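I joined the robotics club in September for the pizza. By the time I found out the pizza was only for competition weeks, they'd already given me a key card and a chair that went up and down, and I'm a weak person around a good chair.

The club at Triststead had two teams. Hashemi was the good one, named after some building where they used to meet. Sudau was ours, and I never did find out where that came from. Hashemi got the mobile robot with the wheels and the sponsor stickers. We got the arm, and an event called Joltar, which meant teaching the arm to handle a set of chunky plastic-looking shapes and put them where the rule sheet wanted them. Two hundred points if everything went right. You lost 12 every time a human touched anything.

My job was grasps. I'd type in where the fingers should go, hit enter, and flinch. The green piece was my enemy all fall. It has this deep slot down one end, and I had decided (against all advice) to put one finger down inside the slot and close the other against the outside.
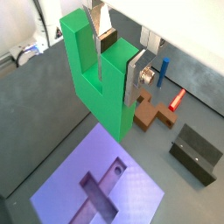 Higinio Arellano said to grab the thing by its two outer sides like a normal person, and that he'd said so last week, and that if I lost us points being fancy he would personally make me re-tape the cable tray.

I loved him a little, which didn't help. I mean I loved him the way you love somebody who will stay until midnight over your typo. Mostly that way. He ran the scoring script on a laptop with no letter E, so he had to keep E on the clipboard and paste it in — his log files read like ransom notes.

Anyway, I kept the slot grasp. I wanted one thing in that room to be my idea! The inside of the slot gave the finger nowhere to wander, that was my whole theory, and I'd drawn it on so many napkins that the snack table had run out.

We argued over the starting layouts too. The rule sheet let each team hand in its own, and I wanted the green one up high, on the purple block, where I could get at it. Higinio wanted it down with the rest. I set mine up while he was out getting coffee, and I saved it under my own name so there'd be no confusion.
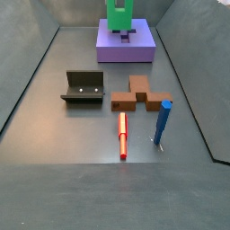 My layout, with the green arch up on the purple block.

He came back with two coffees, looked at the bin, looked at me, and drank both of them.

The night before the entries were due we had the room to ourselves. Hashemi had gone home to sleep like champions. I'd been running the script since dinner and my best score was 160, and I'd stopped being able to tell whether that was good. I kept pulling up the view of the bin with only the five other pieces in it, the purple one at the back with its cross-shaped hole, the brown cross lying there on the floor. You'd think a cross and a cross-shaped hole would find each other eventually.
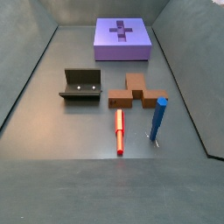
Higinio asked whether I'd ever thought about doing the cross first and saving the green piece for last, when there was nothing left to lose but the green piece.

I hadn't. I'd been so busy defending my slot that I'd never once touched the order.

"Is that a yes?" he said.

"It's a maybe," I said, and moved one line of code above another line of code. He rolled his chair over and read it off my screen, twice, with his chin practically on my shoulder. Then he reached past me and changed the file name. It had been my name, and now it was both of ours, missing the E's.

"Go on, then," he said.

I hit enter, and I flinched, and he put his hand flat on the desk next to mine and left it there.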